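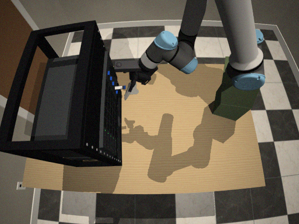
How long does it take a student club to teach a simulated robot arm to swap one module in a server rack? Most of a semester, if you're us, and we're still at it in March.

Projects > Student Clubs > Arstead Robotics > Rack Swap

OK so a few of you asked what our club has been up to since we stopped posting drone stuff. Long thread, get a snack.

The challenge is called Mirer. Every team gets the same virtual rack and the same virtual arm, and the arm has to pull a module out of a slot, set it down, and put a new one in. Everything happens in simulation until the final round. So far the only thing we've physically broken is a chair.

You get 10 minutes of sim time per attempt. Sounds like plenty! Our first working version spent nearly all of it creeping up on the slot like it was scared of the thing.

We call our code Danis. It was a typo in the very first commit and by the time anyone noticed, it was in every folder name. So, Danis it is.

The slots are packed in tight. If your fingertip comes in even a little crooked it hits the neighbor before it reaches the module you want. I had a whole week of watching it politely nudge the wrong one.

What helped: we quit trying to plan the whole move in one go. Now it goes to a spot just off the front of the rack, stops, checks where the module is, and only then closes in. Two stages. Slower on paper, way faster once you count all the retries we don't do anymore.

Also the colors! The modules have blue ends, and so do the joint covers on the arm (well, a lighter blue). Our first detector was basically "find blue" and it got very excited about its own elbow. I laughed so hard I had to leave the lab.

We fixed that by masking out the arm before looking for anything. We know where every joint is, the sim tells us, so there's no excuse for getting fooled by it. Took one of our freshmen an afternoon. I'd been putting it off for a month.

Then shadows. The organizers move the light between runs, so sometimes the arm throws this big dark shape right across the table. We trained on 725 runs with one light position because we didn't read the rules closely, and it fell apart the second the light moved. Read the rules, friends.

New batch is 3,000 runs with the light, the floor and the wall color all mixed up. It ran overnight on the Ngata machines - thank you to whoever lets us book those after 9 p.m. - and the results are so much calmer. It still misses, but it misses by a little and tries again.

Current problem is the pull. Grabbing is fine. Pulling straight is not fine. The wrist wants to rotate a tiny bit as the arm backs off and then the module jams halfway. If you've dealt with this I would love to hear from you, seriously, my replies are open.

We think it's how we set the grip force, or maybe the path goes too close to a spot where the wrist joints line up and get weird. There are 2 camps in the club about this and lunch has gotten tense.

Somebody asked if you need to know how to code to join. Nope! A couple of our best people started out just watching replays and writing down where each attempt went wrong. That log is the most useful file we have.

We meet at 6 p.m. in the Arstead basement lab, the door past the vending machines. Bring a laptop if you have one, there are spares if you don't.

Next up is the insert half, putting the new module in. I haven't even looked at it yet. Will post when the wrist thing is sorted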